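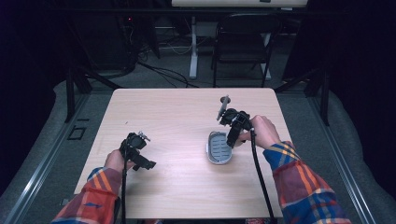

Nesma Lahlou hat den Schlüssel zum Heckenirrgarten von Gut Navura verlegt, und so beginnt das Gespräch vor dem Tor. »Wir sind die einzige Freizeitanlage, in die man schwerer hinein- als herauskommt«, sagt sie. Seit September leitet sie den Betrieb, vorher verkaufte sie Versicherungen. »Da haben sich die Leute auch verlaufen, aber ohne Picknickwiese.«

Der Garten zählt 1168 Hainbuchen und hat zwei Eingänge, von denen einer zu nichts führt. Absicht? »Der Planer hat es so genannt.« Vergangenes Jahr gab es 149 Anrufe bei der Notnummer, die meisten von Vätern.
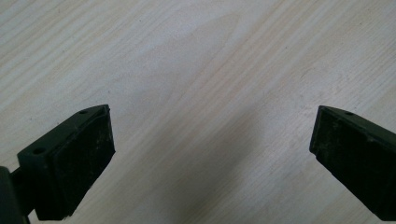
»Die Kinder sind nach einer halben Stunde draußen und essen Waffeln«, sagt Lahlou. Eine App werde es nicht geben, ein Angebot der Firma Celtari liege seit Monaten in der Schublade – »vermutlich neben dem Schlüssel«. Geplant sind dafür sechs Abendführungen mit Laternen. Die Karten kosten so viel wie am Tag, Hunde dürfen mit. »Die finden wenigstens zurück.«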